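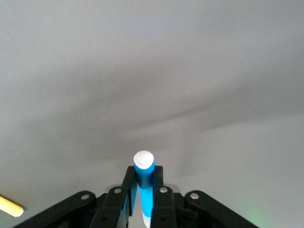

Lovex Ceiling Paint, flat, pale gray-white

Item 451. In stock at Gronham, ships from Mussa.

Flat finish for smooth ceilings. Bedrooms, halls, offices, workshops. No shine, low spatter, goes on a bit gray and dries lighter. Light gray-white shade, not a bright white. If you want bright white get the Vikitz instead.

Details
Size: 1 gallon can
Coverage: up to 200 sq ft per can, one coat
Dry to touch: 60 minutes
Recoat: next day is best
Cleanup: soap and water while wet

Use
Stir well, dont shake. Patch and sand first, wipe off the dust. Cut in the edges, then roll in one direction. Keep a wet edge. Second coat goes crosswise to the first. Bare drywall needs primer, sold seperately.

Good to know
Flat ceilings pick up soft shadows from windows and lamps, and the color looks cooler in those spots. Check it with the room lights on before you decide on another coat. Small sample pots available, same shade.

Not for bathrooms with no fan. Not for outdoors. Do not thin.

Returns: unopened cans only, within 60 days, with receipt. Tinted cans can't come back.

Price and stock updated October 13, 2020. New can label coming in February, same paint inside.

Goes with: Lovex primer, roller covers, extension pole, drop cloths.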